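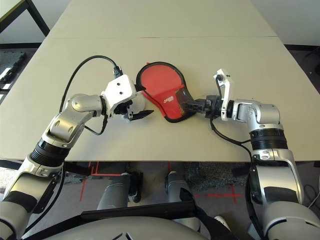 Two robot arms at a light gray table, with a red table tennis paddle case between them.

Retreat center promises "verified" teachers, but won't say who does the verifying

The Hoshino Meditation Center has begun selling places on a training program that it says will end with students being formally matched to an authentic spiritual teacher. The course, called Mendar, costs $2,000 and runs for most of a winter. Enrollment opened in October, and the center says 398 people have already put down a deposit.

What they will get for the money is harder to pin down. The brochure speaks of an "unbroken line" of instruction and of teachers whose inner attainment has been "verified." It gives no line. No teacher's own teacher is listed, no text is named as the basis of the course, and the word "verified" appears nine times without a single sentence on how it is done.

Asked about this, the center sent a written statement saying that realization "is recognized by those who have it" and that publishing a list of criteria would "invite imitation." That may be a sincere view, and plenty of old traditions hold something like it. They also tend to expect a student to watch a teacher for years before accepting one, and the teacher to watch the student. Mendar allows one weekend.

The money deserves a look too. Of the $2,000 fee, $700 is described as an offering and can't be refunded, even if no match is made. A student who is matched and then changes teachers pays a further $900. The statement calls this second payment "a support for sincerity." It is hard to see whose.

A smaller group in Turnesier, which has held free evening readings for many years, has told its members that it has no part in the program. Its notice said that anyone who wants instruction can come at 7 p.m., sit in the back and leave when they like. The group keeps no register of disciples and doesn't issue certificates.

The center's bookings are handled by Wolix, a ticketing firm, which said it checks payment details and has no role in the content of the events it lists. Mendar appears on its site under "Wellness and Hobbies."

The center says a list of teachers will be sent to students after the final payment clears. A request to see it earlier was declined, as was a request to sit in on the opening session – the statement said observers would disturb the atmosphere.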